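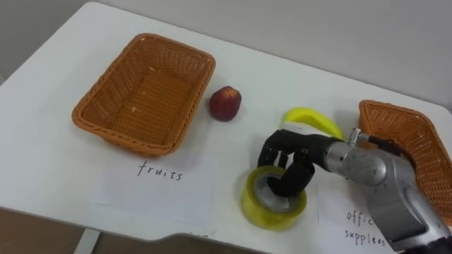

Gillespie Halliday has spent 2,963 pounds teaching an arm to put the shopping away, and he would like it known that 700 of that was the hand. The fingers came second-hand from a man in Protby, who threw in a bag of screws and wished him luck in a tone Halliday still thinks about.

He calls the thing Quintero. It lives at the Fovell workshop, where members pay by the month and argue about the kettle. The job he has set it is one most toddlers would find beneath them: fruit in one basket, office supplies in the other.
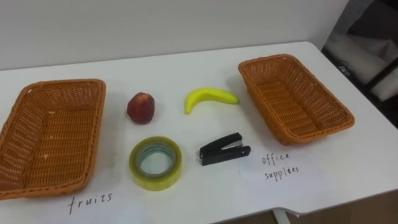 Bananas it took to early. Staplers were a sulk that lasted most of August, and Halliday rewrote the grip code twice before he blamed the wrist. His logbook has 266 attempts in it, with remarks. "Dithered," says one. "Dithered, then dropped it," says the next.

His wife has asked when it might manage a dishwasher. He is looking at a better wrist motor first.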